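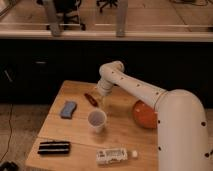
## 4. Collecting Demonstrations on a Shared Table

We began this part of the work with a simple wish, which was to teach the arm from the kind of tabletop that people leave behind them when they get up to do something else. Our earlier policy, described in Section 3, had been trained on neat rows of objects with a hand's width of clear space between them, and it did well there. When we carried it over to the Gorside set of household layouts it slowed down, reached for the wrong thing, and now and then stopped in midair as if it had lost the thread. We had hoped for better – and we spent a good part of June working out what to change.

### 4.1 Layouts

Laurier Tremblay drew up the layouts, and he was generous with the mess. Each one mixes things that differ in height, stiffness and color, and the objects are allowed to sit at an angle, lie on their sides, or end up under the arm itself. Figure 3 gives a fair idea of the result. The white paper cup stands upright near the middle of the table and the blue sponge lies off toward the upper left, both easy enough to tell from the wood. The orange ball is harder, with the column of the arm covering part of it from this view. The small red-brown object beside the gripper is harder in another way, being narrow and set on a diagonal, so that a grasp planned along the wrong axis has very little to close on.

We did not screen the background. In Figure 3 the dark cabinet fills the space behind the table, with a lighter ledge and some furniture beyond it, and we left all of that in the training images. Noémie Marchand argued for this from the start, and we are grateful that she kept arguing. A policy that needs a curtain hung behind every table would be of little use to the people we have in mind.

### 4.2 Approach Labels

The main change to the method lies in how we label the approach. In the Bélanger scheme, which we had followed up to this point, a demonstration is cut into two pieces at the moment the fingers close, and everything before that moment is treated as one long reach. We found this too coarse for a crowded table. A good operator tends to bring the gripper in high, hold it over the space between two objects while deciding on an angle, and only then commit to one of them. The gripper position in Figure 3, low over the table between the red-brown object and the cup, falls in the region where this choice matters most, and a single frame of that sort says almost nothing about which object is wanted.

We therefore split the reach into a travel phase and a settling phase, and we ask the network to predict the target only during the second. During travel it is free to stay undecided, and the loss does not punish it for that. The boundary is placed by hand, by the same operator who gave the demonstration, and we found that people were quite comfortable doing this once they had watched a few of their own recordings played back at half speed.

### 4.3 Results

Demonstrations came from 12 operators, spread over seven layouts, and the trained policy, which we call Nudine, was then tested in 800 grasp attempts with the objects moved before each one. It succeeded in 566 of them. We count an attempt as a success when the named object is lifted clear of the table and nothing else is knocked over or pushed off, a rule that is stricter than the one used in Section 3 and that cost us a fair number of otherwise pleasing grasps.

Most of the remaining failures involved flat or lying objects, where the fingers came down well but closed a little too high. Round objects close to the base of the arm were the next most common trouble. Shortening the settling phase made both kinds of failure worse – lengthening it helped with the flat objects and did nothing we could measure for the round ones. We also tried the Brirkham grasp filter on top of the learned policy, with the settings its authors suggest, and saw no clear gain on any layout. The per-layout numbers are listed in Appendix B, together with the labeling instructions given to the operators.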